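Print | E-mail this article

The case for a pale worktable

By Arnulfo Benavides

Most advice on shared worktables deals with height and load. Surface color and finish get a line at the end, usually a recommendation to choose something dark that hides wear. I think that recommendation is wrong for any table where small parts are handled, and I have argued against it at two workplaces, with mixed results.

The first was Vultthorpe, where the assembly room had charcoal tops. They looked tidy in June when they were installed and they looked tidy two years later. They also swallowed every black screw, washer and cable tie set down on them. A dark top under overhead light gives low contrast with dark hardware, and most of the hardware we bought was dark. People compensated by working on sheets of printer paper. A surface that needs another surface laid over it before it can be used has been specified incorrectly.
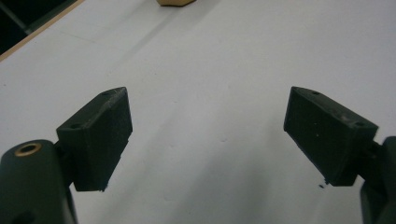 A white or near-white top reverses the problem for most parts. Dark plastic, rubber, brass and blackened steel all separate from it at a glance. Shadows are legible too, which helps in judging whether a part is lying flat or sitting on a burr. The exceptions are clear and white components, and for those a small dark mat kept at one end is enough. I would sooner fetch a mat for the minority of jobs than for the majority.

Finish matters as much as color. Gloss white is a poor choice. It reflects the light fixtures as hard bright shapes, and a small metal part lying inside one of those shapes is as hard to find as it would be on charcoal. Matte scatters the light and keeps the brightness even from one side to the other. The trade-off is that matte surfaces hold smudges and need more rubbing to clean. I accept that.

Jong-dae Oh, who ran stores at Vultthorpe and later moved to Husar, disagreed with me on wear. His position was that a pale top advertises every scuff, that visitors read scuffs as neglect, and that management replaces furniture according to how it looks. All three points are correct as far as they go. A gray smear that would vanish on a dark top stays in plain view on a pale one.

My answer is that visible marking is useful information. Dust, rubber residue and fine filings are present on a dark table in the same quantity. The pale table reports them, and a person who sees them wipes them up before the next part goes down. A faint scuff that survives wiping has no effect on the work and should be left alone. The error is in treating the two as one category, which leads to abrasive pads, which leads to a roughened patch that collects dirt faster than before.

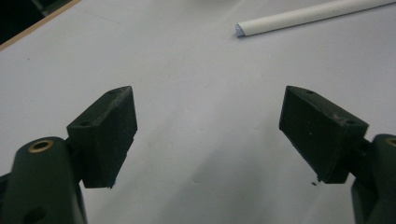 Size is the other item I would press. At Plondier the tables were bought narrow to fit 6 into the room, and each one ended up with a permanent border of bins, tape and tool cases, leaving a work area the width of a tray. We took out 3, pushed the rest apart, and set a rule that nothing lives on the top overnight. Storage went to a shelf 300 mm deep on the wall behind. Output per table is not something I measured. Searching for dropped parts became rare enough that people stopped mentioning it.

The overnight rule met more resistance than the color did. The usual objection is setup time, and for a fixture that takes 40 minutes to align the objection is sound; it should have its own bench. For hand tools it is weak. A driver, a pair of tweezers and a box of fasteners can be put back on the table in less time than it takes to clear a corner for lunch.

Cleaning should be boring. Use a damp microfiber cloth with a drop of dish soap, then a dry cloth, working from the far edge toward the body so that debris ends up where it can be caught in the hand. Solvent is for adhesive only, and should be tried first on the underside.

Utari is now furnishing a second workroom, and the draft list again says dark gray. I have returned it with the color line struck out and "matte white" written above. I have also asked for one spare top, same batch, to be stored flat.

Print | E-mail this article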